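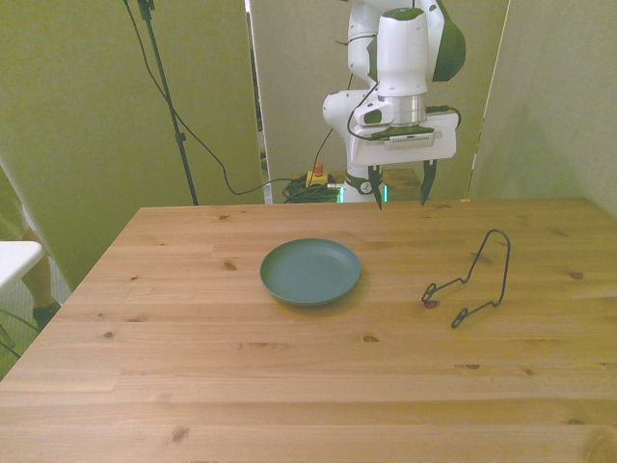

Rekthorpe Residents' Forum
Household Matters > Furnishings and Display

Topic: Displaying a single plate on a wire stand in the shared dining room

J_Fogh
Posted May 4, 2026

Good morning to all members. The house council at Novdale has approved the display of one plate on the pine table in the shared dining room. The plate is shallow, matte and dark green, with a raised rim. The stand is black wire, bent into a tall loop at the back with two small curled feet at the front.

I would appreciate guidance on two matters before the arrangement is confirmed. First, is a wire stand of this type considered secure for a plate that will remain in place all year? Second, should the plate stand upright at all, or would it be preferable to leave it flat on the table and keep the stand for another purpose?

The table is used for meals on most evenings.

Regards,
Jytte Fogh

E.Jakubowski
Reply 1

Thank you for the clear summary. In our building we have used wire stands since January without difficulty. The following practice was adopted and may be of use to you.

The plate should be set on the feet first and then allowed to lean back until the rim meets the loop. It should not be lowered from above into the wire. After placing it, press lightly on the lower edge of the rim. If the plate rocks, the feet are uneven and may be corrected by hand.

I would support the upright position. A dark plate lying on a pale table tends to be treated as a serving dish, and members will put bread on it.

Edmund Jakubowski

kwtu_614
Reply 2

I must respectfully disagree with the previous reply. A table in daily use is not a suitable place for an upright plate. Chairs are pushed in, cloths are pulled, and the stand travels a little each time. We lost a good plate from Sadowski in this manner. It was standing well back from the edge on the day it was set out and had moved nearly to the corner by the end of the month.

My recommendation is a shelf or sideboard. If neither is available, the plate should lie flat and be used. Bread is no insult to a plate.

Kwok-wai Tu

J_Fogh
Reply 3

I am grateful to both members. There is unfortunately no sideboard, and the shelf is occupied by the recipe binders. I should add that the table is made of long planks with a good number of knots, and I have wondered whether the stand would sit level across a joint between planks.

V. Kettunen
Reply 4

With regard to the question of level: place both feet on the same plank wherever possible. Knots may sit slightly higher or lower than the wood around them, depending on how the table was finished, so avoid resting a foot on one. Small felt or clear rubber pads may be fixed under the wire. We purchased ours from Cludberg and they have stayed on through regular cleaning. They also prevent scratches, to which pine is very prone.

On the wider question I agree in part with Mr. Tu. The stand should be taken off the table at mealtimes. This requires one person and very little time.

Valtteri Kettunen

E.Jakubowski
Reply 5

I accept the point concerning mealtimes. I do not accept that a plate must be in use to justify its place. The council approved a display, and a display was the question put to us.

kwtu_614
Reply 6

The question also asked whether the plate should stand upright at all. I have answered it.

J.Baran (Moderator)
Reply 7

Members are reminded to keep to the practical matter. Both positions have been stated and both are noted.

For the record, one point has not been raised. The stand must suit the width of the plate. A shallow plate with a raised rim may slide forward if the feet do not curl high enough to hold it. Please test this over a folded towel before the plate is left unattended.

Jarosław Baran

J_Fogh
Reply 8

Thank you, Mr. Baran. I shall carry out the test with the towel and obtain pads. The council has agreed to a trial of three weeks, with the plate upright between meals and the stand moved to the windowsill when the table is laid. Could Mr. Kettunen kindly confirm whether the pads are sold singly or by the sheet?

V. Kettunen
Reply 9

They are sold by the sheet. I have five left over and will place them in your mailbox this evening.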